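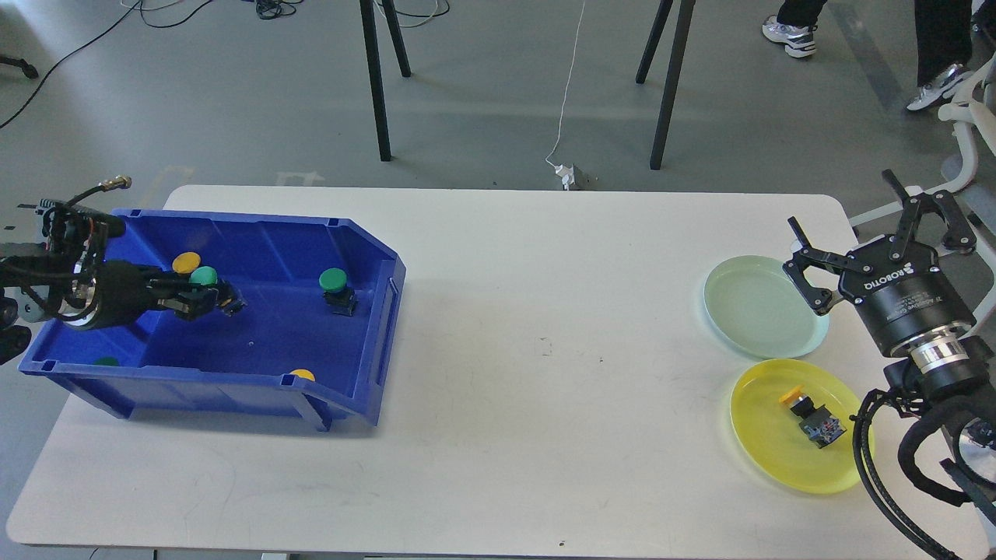 About Elside Judo

Elside Judo is a club and school for adults and children from age six. We teach judo at all levels, from first lesson to black belt, and we hold classes six days a week. The club was started by Obsa Alemayehu with 15 students and a set of borrowed mats. We now have 479 members on the books, counting juniors.

Our main hall is on Tilahun Street and has 3342 square feet of mat. There is a smaller room upstairs for beginners and for one-on-one lessons. Parents are welcome to watch any junior class from the benches by the door.

Who teaches here

Obsa runs the adult program and the competition squad. Tolera Asfaw is head of juniors and also teaches the Saturday morning falling class, which every new student takes before joining a regular group. It lasts 90 minutes. People who have trained elsewhere still take it once.

All coaches hold current first aid certificates and have passed background checks.

How we train

A normal class is warm-up, breakfalls, one or two throws, groundwork, and then light sparring for those who are ready. Beginners do not spar in their first eight weeks. Belts are graded twice a year, and students are told a month ahead if their coach thinks they should test. There is no charge for grading -- you pay only for the belt.

We enter the Edby Open each spring and a few smaller meets. Competing is optional, and most of our adults never do.

Gear

You can borrow a jacket for your first month. After that we ask students to have their own. The front desk sells Ostex uniforms in most sizes, or you can bring one you already have if it is clean and not torn.

Club news

ELSIDE, May

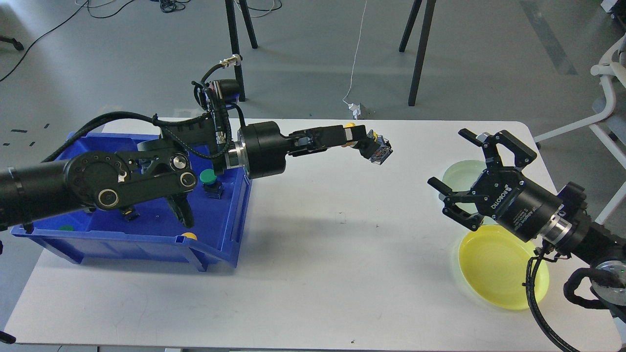 EDBY, May -- Our squad took 15 players to the Edby Open this year, the most we have sent. The hall seats 300 and was full by 10 a.m. Results are posted by the front desk, and Tolera has the medals for anyone who had to leave before the awards. Summer class times start the week after school lets out.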